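Skasard outdoor tables back on sale in January, with free cleaning kit

FOR IMMEDIATE RELEASE

Ferkby, the garden and patio furniture retailer, is bringing back its Skasard outdoor table for the new season. Orders open in January at all 9 Ferkby stores and online. Last year's run sold out before the end of spring and a lot of people were left on the waiting list. This time 400 tables in the first delivery, more to follow.

The Skasard is a dark metal table with a glossy rectangular top and a thin raised rim. Seats four. Customers liked the shine. They also wrote in, quite often, asking how to keep it that way once it has stood outside through the leaves, the rain and whatever the birds leave behind. Fair question. So every table ordered before the end of the month comes with a free cleaning kit – two cloths, a bottle of surface cleaner and a printed care card.

The care card was written by our own store staff, who wipe down the display tables every morning before the doors open at 9. It covers the top, the rim and the legs, plus a short section on chairs. Short version below for anyone who allready owns one.

Pull the chairs out first. All of them, well clear of the table. Brush off grit and leaves with something soft, dry. Grit dragged around under a cloth is what scratches a gloss top, and scratches are the number one complaint we get. Then cleaner on the cloth, not straight on the table. Wipe in long strokes, end to end. Go along the inside of the rim with a folded corner of the cloth, dirt collects there. Clean water, second cloth, dry it off. No scouring pads, no bleach, no kitchen degreaser.

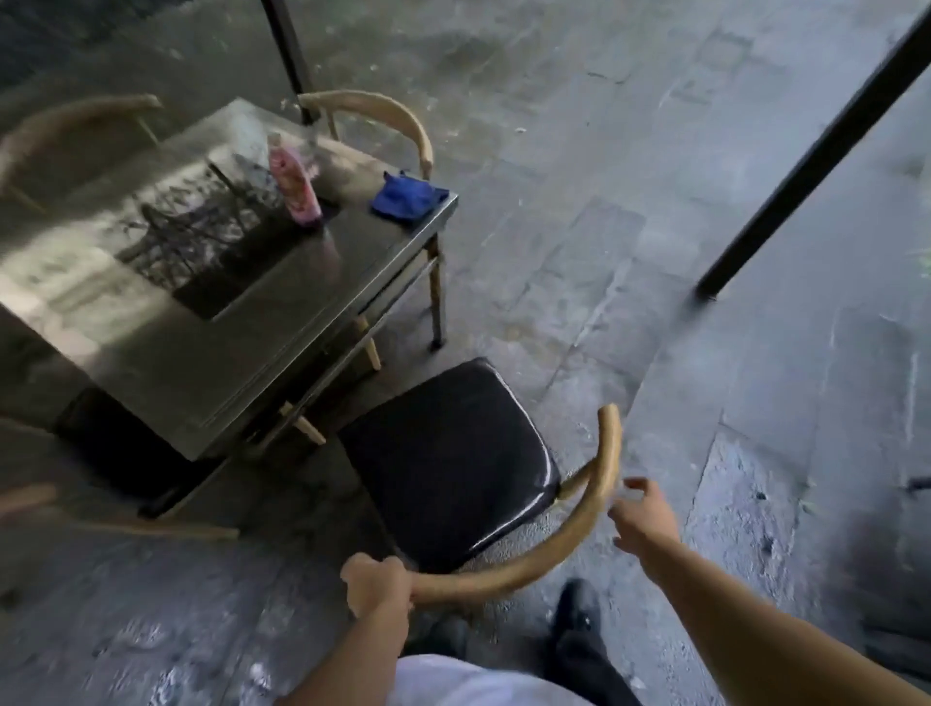 Dark metal table and wood-backed chairs on a paved patio, with bottles and a blue cloth on the tabletop.

Chairs need a little more thought. Customers often pair the Skasard with wooden-backed chairs and black padded seats, and the two materials want different treatment. A damp cloth and mild soap is plenty for faux leather. Wipe, rinse, dry, done. Don't leave the seats standing in a puddle of cleaner and don't put them back under the table wet. Wood: wipe with the grain, let it dry in the shade, oil it if the maker says so. Check the label under the seat before using any oil at all.

In an ordinary week the whole set takes under 45 minutes, chairs included. After a long winter, allow more. Our staff suggest doing it on a cloudy day, as cleaner dries too fast in full sun and leaves streaks on a dark top. Streaks can be taken off with clean water and a dry cloth, no need to start over.

Alongside the table, Ferkby is adding the Geser cover, a fitted fabric cover with ties at each leg. It goes over the table with four chairs pushed in. Priced at $34 and sold seperately. Covers should come off every couple of weeks in wet months so air can get to the metal – moisture trapped under a cover does more harm than a bit of rain.

Free cleaning demonstrations will run at the Tamihana store through January, starting at 10 in the morning, on the patio out back. Bring a cloth from home if you like, or use one of ours. Staff will show how to treat a dull top and a stained seat and will answer questions on chairs from any maker. No booking. In heavy rain we move indoors to the display floor. Coffee provided.

Existing Skasard owners can pick up the care card at any Ferkby store at no charge, while the free kit is for new orders only. Replacement cloths and cleaner are on the shelf by the registers in every store. Spare feet for the table legs are back in stock too, after a long gap, and we are sorry to everyone who had to wait for those.

Delivery on table orders is by our own vans, to the patio or back yard where there is access. Packaging taken away on request. Assembly is four legs and the lower frame, tools in the box.

Notes to editors

Skasard and Geser are sold only through Ferkby stores and the Ferkby website. The cleaning kit offer is one per table and can't be swapped for cash. Product pictures, the full care card and store opening times are available from the Ferkby press desk. Table samples can be viewed at the Tamihana store during opening hours, please call ahead.

ENDS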